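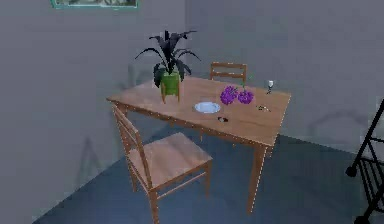

May 6, 2025. Finished the second week of the sourdough starter and still no loaf worth giving away. Fed it at 7 this morning, equal parts flour and water, and it had barely moved by noon. The kitchen is too cold for it, so I thought about the dining table, at the end by the plant in the green pot. That corner would keep it away from the sink at least. Mixed the dough after lunch anyway. The Pitbridge flour drinks more water than the old bag did – I added two extra spoonfuls and it was still stiff. Folded it every half hour until four, then shaped it and put it in the fridge for 24 hours.

Called Osvaldo Cordeiro about the sour smell while I was washing the bowl.
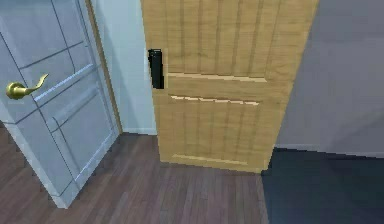
Osvaldo thought I was feeding it too little and told me to try rye for a few days, with slightly warmer water. He also said to stop opening the jar so often. I have half a bag of rye left from October. Will start with that tomorrow and bake the cold dough after supper.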